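4.2 Living with the Hivine kit

We bought the Hivine bimanual kit with our own lab money, so I'll say up front that I wanted to like it. It ships as two arms, two parallel grippers and the Condeck control software, and the vendor's pitch is that a small group can go from crates to cloth handling without writing a driver. We came pretty close! Mounting took one long afternoon, and Condeck found both arms the first time we started it (the grippers needed a firmware update before they'd show up).

Cloth is where I spent most of my time, partly for the reasons given in Section 2 and partly because I find it fun. Our basic task is a two-point hold: each gripper pinches one side of a small blue cloth, and the arms lift it over the table and keep it there. I ran this 200 times in August with the stock grasp settings, and 153 of those runs ended with both sides still held. 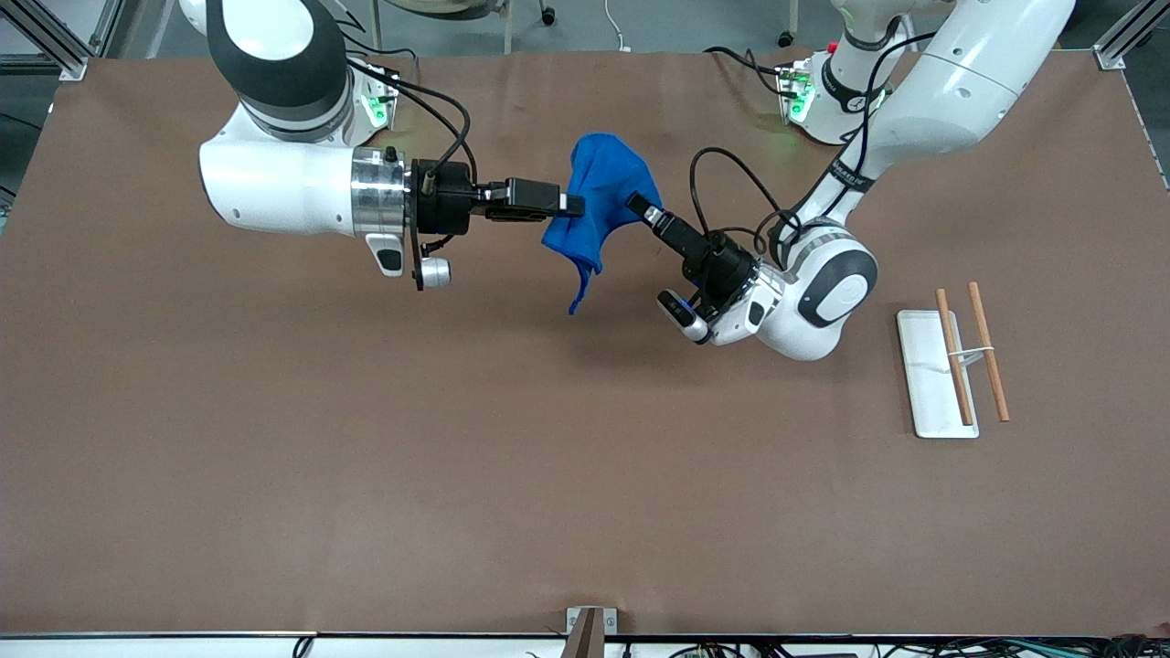 Figure 3. Two-point hold with the Hivine kit. The cloth sags between the grippers, with a narrow corner hanging down.

Most of the misses came from the second grasp. Once one arm has its side, the fabric shifts a little, and Condeck goes on planning to where the other side used to be. You can turn on re-detection between grasps, but the option is buried two menus deep and the manual covers it in one line (I found it by accident, looking for the speed limits). With it switched on I got 26 good holds in a row before I stopped for the night, and I'd love to see it made the default.

We also tried the Makus planner add-on, which Heo sells separately. It handles slack fabric better, and I liked its preview window a lot, but it adds up to 500 milliseconds before each move and you do feel that when you're standing there waiting. For folding I'd pay for it. For plain holds like the one in Figure 3 I went back to the stock planner, and the results in Section 4.3 all use that setup.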